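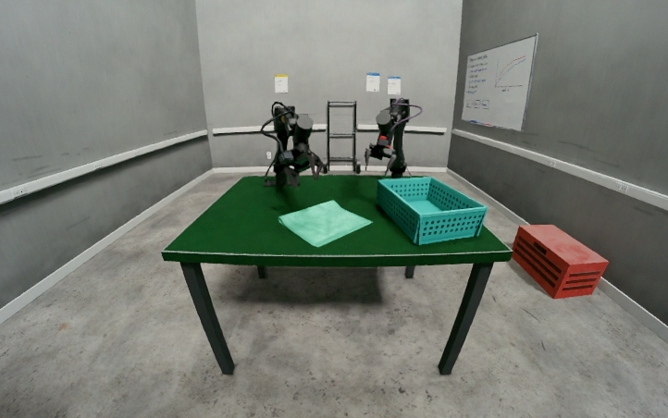
Household cloth

A household cloth is a piece of fabric kept for wiping, drying, polishing or covering things in the home. The term takes in the dishcloth, the tea towel, the duster and the floor cloth, and most homes hold all of these without being able to say which is which. A cloth commonly begins in one class and sinks through the others, seldom in the opposite direction.

Name

In everyday British speech "cloth" on its own usually means the damp one by the sink. Regional names are plentiful. Around Uvley the dishcloth is a "swabber" and the tea towel a "drier", while in Etholm both are called "the rag", a custom that visitors are advised not to correct.

Materials

Cotton is the usual choice. It soaks up water well, stands hot washing and goes grey at a steady pace. Linen dries glasses with less fluff but costs more, and so tends to be given as a present and kept in a drawer. Microfibre cloths, made from very fine polyester strands, pick up dust when dry and are ruined by fabric softener, as the label says in letters of a size chosen by someone with good eyesight.

Old clothes have long supplied the lower grades. A worn shirt gives two good dusters and several bad ones. Buttons should come off first.

History

Before cheap woven cotton, cloths were cut from whatever had stopped being anything else. The first business in the district to sell them ready-made was the Arkent mill, which had been weaving sacking and found itself with narrow offcuts. Its price list offered 11 sorts of cloth, 9 of them the same cloth with a different coloured stripe. The stripes were meant to keep kitchen and floor cloths apart. Surviving letters to the mill suggest that buyers picked the colour they liked.

The Langat Museum of Domestic Life holds 242 cloths, most of them unused souvenir tea towels. Used examples are harder to come by, their owners having thought them unfit to give away. The museum shows a small selection each March, and its shop sells tea towels.

Care

Dishcloths should be washed often and dried fully between uses, since a damp cloth left in a heap is a comfortable place for bacteria. Cotton ones may be boiled. Tea towels can be ironed, and there are people who do this.

Folding is a matter of habit – thirds for a rail, quarters for a drawer – and couples who agree on money and religion have been known to differ over it.

See also

Dish rack
Laundry
Pegs
Sponge (household)

This page was last edited on 23 February 2018.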